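Section 4. Arranging the Fruit Bowl

This section explains how to prepare and fill the Cluvis bowl with scalloped rim. Please read it to the end before you put any fruit in the bowl. The parts list is in Section 2, and the spare felt pads are sold under order number 304.

4.1 Before first use

1. Take the bowl out of the inner box with both hands. Hold it under the base, never by the wavy rim.
2. Peel off the paper sticker from the base. If glue stays behind, rub it with a drop of cooking oil and wait five minutes.
3. Wash the bowl by hand in warm water with mild soap. Rinse well and dry with a soft cloth.
4. Press the felt pads on the base and leave the bowl upside down for 30 minutes, so the glue can hold.

CAUTION: Do not pour boiling water into the bowl. The glaze can crack.

4.2 Choosing the place

5. Put the bowl on a flat and dry surface. On marble or other polished stone the felt pads are always necessary.
6. Keep the bowl away from the stove, the kettle and direct sun. Grapes become soft very quickly in a warm place.
7. Leave free space next to the bowl for the fruit that is waiting its turn.

NOTE: Wipe lemon or grape juice from marble at once. The acid leaves a dull mark, and this mark is not covered by the guarantee.

4.3 Filling the bowl

8. Wash the fruit and let it dry completely on a towel. Water at the bottom of the bowl is the most common reason for mold.
9. Look over each bunch of grapes and take out split or soft berries with small scissors. Do not pull them, the wet stem end will spoil the neighbors.
10. Lower the dark grapes into the empty bowl first. Keep the bunch low over the middle and let it down slowly, so that the berries do not hit the rim.
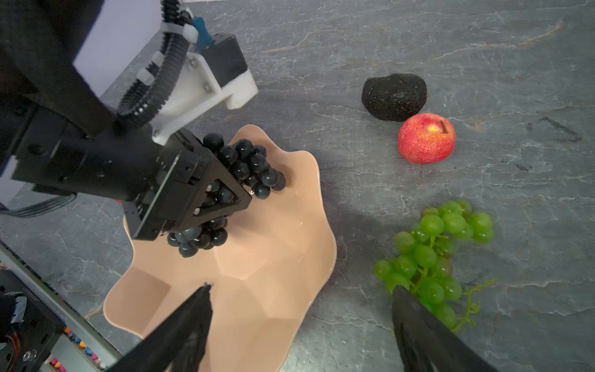 Zeeshan Dogar wrote to us that he prefers to begin with the apple, and that the grapes then lie over it and hide the stem. This is also possible with a small apple. With a large one the grapes slide to the side, and we still recommend the order given in this section.

11. Set the red apple against the grapes, with the stem up. Turn it until it stands without your hand.
12. Lay the green grapes last, on the side opposite to the apple. The end of the bunch may hang a little over one of the low parts of the rim.
13. Move the bowl gently by the base. If any fruit rolls, take out the apple and repeat step 11.

CAUTION: Do not fill higher than one apple above the rim. The total weight of fruit must not be more than 1,055 g.

4.4 Daily care

Check the grapes every morning – the lower berries first, they are the ones that get pressed. Fruit that will not be eaten the same day should go to the refrigerator in the evening. Wipe the inside of the bowl with a damp cloth before you fill it again, and go with a soft brush along the folds of the rim.

Guide revised April 2021.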